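OK so I've spent my whole lunch break reading the Tarnow and Drokia deal documents and I have thoughts. Thread, sorry, it's going to be a long one.

Quick background if you missed it. Tarnow is the copper miner, Drokia is the smaller one with the nickel mine and the smelter nobody has wanted to buy for years. Tarnow is taking the whole thing, all in shares, no cash. The board of Drokia said yes on Monday and holders vote in September.

I own a little of both. Very little! Nobody is going to be moved by my vote. But I've held Drokia through two bad nickel years and I read every page they send me, so you get the benefit of that.

First thing. The headline is "merger" and the press release says "merger" in every other sentence. Drokia holders get 3 Tarnow shares for every 12 they own. Tarnow keeps its name, its head office, its chair and its CEO. I'd call that a takeover, and that's fine, people should just say so.

One for four is what it works out to, by the way. I have no idea why they wrote it as 3 for 12. Ratree Chuensuk (who reads these for a living, I only do it for fun) thinks it's left over from an earlier draft where the ratio was something uglier. I like that theory.

Second thing, and this is the part I keep going back to. The savings. They say $200 million a year once the two companies are fully joined up. Two hundred! I went looking for the breakdown and it's one paragraph. Shared offices, shared shipping, "procurement benefits."

Shared shipping I can believe. They both load at the same port and they've been queuing behind each other there for ages. Procurement, well, maybe. You buy more truck tires, you get a better price on truck tires. I'd still like to see a table.
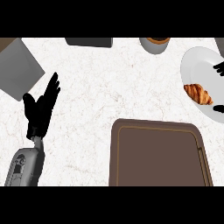
The other chunk is supposed to come from the smelter, and that's where I get grumpy. The plan is to send Tarnow's concentrate to the Drokia smelter and stop paying somebody else to treat it. Sounds great. Except that smelter was built for nickel, and the cost of converting a line to copper is in a footnote, and the footnote says the study isn't finished.

So the saving is in the headline and the bill is "to be determined." Hmm.

Someone asked me in the replies about Nirside. Yes, Nirside is the lender, and yes, they have a say. Drokia's loan has a change of control clause, so if the deal goes through Nirside can ask for its money back on the day. Tarnow says talks are "constructive." Companies always say talks are constructive. I've never once read that talks were sulky and everyone went home early.

My guess is Nirside rolls the loan over at a slightly higher rate and takes a fee for the trouble. Tarnow's balance sheet is a lot healthier than Drokia's, so why wouldn't they want the bigger borrower?

Third thing – the Dzene pit. If you only read one section of the booklet, read the one on Dzene. It's the best thing Drokia owns and it gets less space than the new logo.

Dzene is the undeveloped one up north. Good grades, a road most of the way in, no power line. Drokia never had the money to build it. Tarnow does, and I'm pretty sure it's the real reason we're all here. Theerawat Luangrath asked about it on the call and got a very long answer with no date in it.

What bugs me as a Drokia holder is that the share ratio was set using a value for Dzene from the old study, back when prices were lower. Rerun it at today's price and you get a bigger number. I did it on the back of an envelope and then again in a spreadsheet because I didn't trust the envelope. Bigger both times.

Does that make it a bad deal? I go back and forth. A great deposit you can't afford to build isn't worth what the spreadsheet says. A quarter of a share in a company that can build it might be worth more to me in the end. Tassanee Chareonsuk made this argument to me last night and I was annoyed at how good it was.

Jobs, because a few of you asked. The booklet promises no cuts at the mines. It says nothing like that for the two head offices, and shared offices are on the savings list, so read those pages side by side. If I worked in accounts at Drokia I'd be tidying up my resume.

Also the dividend. Tarnow pays twice a year, Drokia hasn't paid since before the nickel slump. If you hold Drokia for income then a) why, and b) this will be a nice change for you.

Where I've ended up, for now: leaning yes, waiting on that smelter study. They say it'll be out before the vote. If it slips past the vote I'm switching to no, and I'll be loud about it.

None of this is advice, I'm a person with a sandwich and a PDF. If you spot something I got wrong in the loan section please shout, that's the bit I found hardest to follow.

Will add to this thread when the study lands.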